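Allotment society seed swap went ahead on Tuesday evening. A few people asked me to write up what I know about saving bean seed, so I'll do it as a thread. I've grown climbing beans on the same plot for years and buy very few packets now.

First thing. Pick your plants in July, well before you want the seed. Tie wool round the stems of the ones that look healthy and cropped early, then leave them alone. Don't eat from them. If you eat all the best pods you end up saving seed from the worst plants.
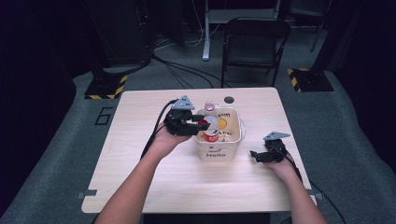

Leave the pods on until they are brown and papery. If frost is coming, pull the whole plant and hang it upside down in the shed. I lost most of a row by waiting for one more dry weekend.

Runner beans cross very easily because the bees go from plot to plot. French beans mostly don't. If you are new to this, start with French.

Shelling. Do it by hand in front of the radio. Throw out anything wrinkled, split or with a small round hole in it. The hole is bean weevil. Put the rest in the freezer for a week once they are properly dry, in a sealed jar. Let the jar come back to room temperature before you open it.

How dry is dry? Bite one. If your tooth leaves a mark, give them another fortnight on a tray.

Labels. Name, year, plot. Pencil, as biro fades. Adanech Fikre gave me a jar of a brown speckled bean marked "nice one" and we still don't know what it is. We grow it as Nice One.

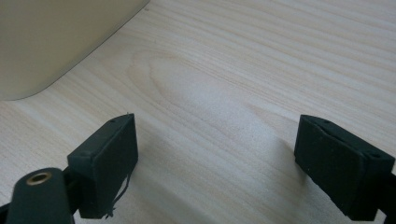
Sorting is the job people rush. You want good light and a plain surface, and you want to go through one variety at a time and put it away before the next comes out. A pale table like this one is fine for dark beans, though the grain has lines and a long oval loop in it, so small brown seed is easy to miss. I put a sheet of white paper down for those.

Someone asked how many to keep. For a variety you care about, save from as many plants as you can spare. I put by 100 seeds of each French bean and swap the rest. This year that left me 116 spare of Venckus, a flat green one that does well on our clay.

Storage is a jar, a lid, and a cool cupboard. Mine are on the bottom shelf in the back bedroom. Three-year-old beans have come up fine for me. Parsnip seed I wouldn't trust past one winter.

Will do tomatoes next, when I've got the fermenting jars off the windowsill.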